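June, late. Back at the Skundelano shop until 10. Kwan-ho is sure the sorting cell will be ready for the open evening. I'm not. We've spent two months on a job a kid could do with one hand, and the tabletop is still cardboard.
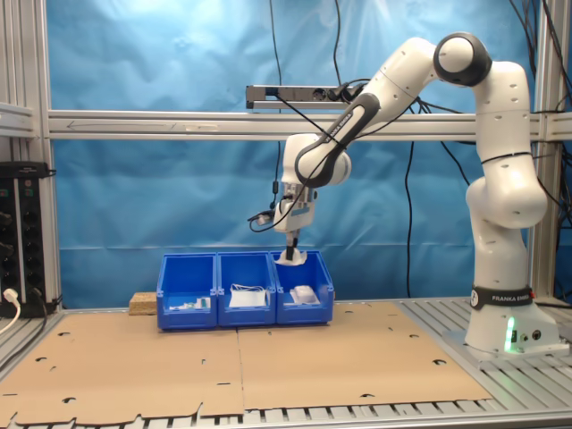
Gripper over the right-hand bin, white thing in its fingers.

Nuala wants a fourth bin. I said let's see three work first. She's also after a nicer backdrop, as if the blue cloth were our problem. My money is on the cables. There's a loop by the wrist I don't trust, and Jui-lin's answer is always more zip ties.
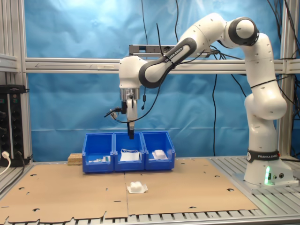
He may be right, but zip ties were the answer in the spring too. Log number tonight was 1527. I wrote it on the wall sheet and left the "good run" column blank. Yu-ting can fill it in if she's feeling generous. Need to bring the long hex keys next time.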